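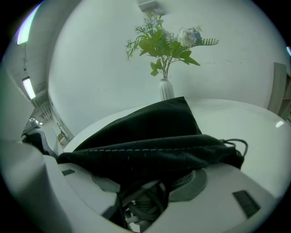 December 5, 2025. Small tubes for the children's ward, continued.

Today I finished the second set of comparisons between the small capillary tubes (Ramito, green cap) and the ordinary tubes we use for adults. Issa did the first set in May and his notes are in the blue folder, but he worked with the old lot of tubes, so please do not mix his numbers with mine.

**Samples.** 103 pairs received from Partington ward. Four pairs I refused: two had clots, one was without a label on the small tube, one arrived with the cap half open. So 99 pairs went to the analyser. With the 100 pairs from the first week it makes 199 in total, all entered in Dretamance under the study code and not under the patients' numbers. Hanna checked the codes with me.

**What was measured.** Potassium, sodium, creatinine, bilirubin, LDH. I wanted also uric acid, as the oncology doctors ask for it very often for the small ones, but in most small tubes there was not enough plasma left after the first five tests. I put this as an open question at the end.

**Running.** Trirero analyser, morning control passed on both levels. LDH control level 2 was high at first, I repeated with a fresh vial and it was inside the limits. I think the first vial was standing open too long on the bench (my mistake, I was on the telephone with the ward).

Spin as before, 10 minutes. I tried to follow strictly the rule that both tubes of one pair go into the same spin. In the first week we did not always do it, and then the difference in potassium is difficult to explain, one does not know if it is from the tube or from the waiting.

**First look at results**

- Sodium: no difference that I would worry about.
- Creatinine: the same.
- Bilirubin: good, but the babies under phototherapy should be looked at separately. The small tubes stay longer in the light before they come to us. Arsen suggests to wrap them in foil already on the ward.
- Potassium: higher in the small tubes in 14 pairs, by more than our allowed difference. I went back to these and looked at the haemolysis index. In 11 of them it is raised in the small tube and normal in the other.
- LDH: goes together with the potassium, in the same pairs.

So the tube itself is probably all right and the trouble comes from the way of taking the blood. If the heel is squeezed strongly, the cells break and both values go up. For a healthy newborn the doctor simply asks for a new sample. For a child in the first days of chemotherapy a false high potassium is a serious matter, because someone may begin to treat it. And a false high LDH frightens the parents, who nowadays read every result on the telephone before the doctor has come to the room.

The three remaining pairs (potassium high, index normal) I cannot explain yet. They are all from the same afternoon. I asked Tamara to look in the ward book at what time they were drawn and by which way they travelled to us.

**Talk with the ward.** I went up after lunch. Sister Shevchuk (Tamara) showed me how they take the sample. They warm the heel first, but when it is busy the warming becomes very short. She was not offended by my questions, which I was afraid of. She says a mother of one of the little patients asked her why two tubes are taken and not one, and she had nothing in writing to give her. We have the consent form, but it is two pages and too difficult in language. I promised a half-page version in simple words. Ostap has written such things before, I will ask him to read my English.

**Time to result.** The ward wants 60 minutes from arrival for the urgent ones. With the small tubes we are slower, as they do not fit the automatic line and must be put by hand into the adapter cups. I did not measure it properly today. Next week I will write the arrival time and the result time on the sheet for each one.

**To do**

- [ ] three strange potassiums: wait for Tamara's answer
- [ ] order adapter cups, only one bag left in the second drawer
- [ ] simple text for parents, send to Ostap
- [ ] ask Arsen about the foil, and whether it disturbs the label reader
- [x] LDH control vial thrown away, new one dated
- [ ] uric acid: can we take it as first test and leave out sodium, when the blood gas already gave it? Issa to decide

Leftover plasma is in the freezer, rack C, lower shelf. Please do not discard it before the strange three are solved.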